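3. What we bought, and what we'd buy again

Our first budget had one line for grippers and nothing at all for cables or mounting plates, which I still wince at! The Orkix quote came in at £3539, so we cut it back to hand-held pairs and left the arms for June. 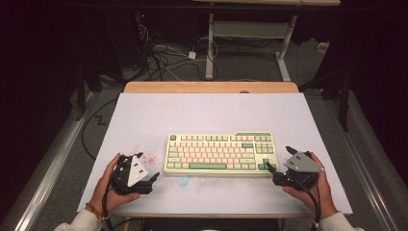
By Roxana Paucar
Sep 18, 2020

Figure 4. Keyboard task with two hand-held grippers, both cabled.

I'd put £1337 aside for spares next time (and a second table). Veres wanted more for the same kit, so we stuck with Orkix.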